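In defence of the boring black shoe
Laurinda Sequeira

Forty-four dollars. That's what I paid to have a pair of black slip-ons resoled in October, and I've been hearing about it ever since. You could of bought new ones for that. Yes. I could have.

But new ones are the problem. Go through any op shop, any clearance rack, and it's black shoes the whole way down. Loafers, low heels, work shoes, the pair for the funeral, the pair for the interview. Everyone's got three. Everyone thinks theirs are finished. Mostly they want a wipe and ten minutes with a tin of polish.

Sorting them is slow work, mind. Black on black on black. You go by the small stuff – a strap, a buckle, how the toe is cut.
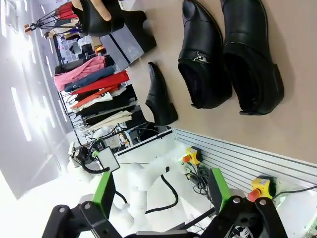
Devinder wrote back to my last column that all this is fine for people with time, but a parent with two kids and a shift at six isn't going to sit down with a brush and a rag, and secondhand shoes have somebody else's foot in them anyway.

Fair on the first bit. On the second, half fair. A shoe that's moulded hard to another person, leave it. A shoe worn for one wedding and a graduation hasn't moulded to anyone. Look inside, press the insole, bend the sole. You'll know in a minute.

And price. The Correia shop on our main street has new loafers in the window at $121. Bonell, dearer again. I'm not against either, but who's repairing them afterwards? Our last cobbler shut and now it's a drive to the next town, parking, and a ticket you'll lose. If council wants to talk about landfill it could start with cheap rent for one bloke with a stitching machine.

Meanwhile, keep them in pairs. Please. Tie them, peg them, rubber band, whatever. A single shoe is rubbish the moment its mate goes missing, and it doesnt matter how good the leather is.

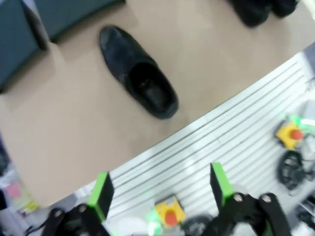

Black slip-on, a bit scuffed at the toe.

Scuffs are nothing. Cracks across the bend, thats different, let those go. Everything else gets another winter from me.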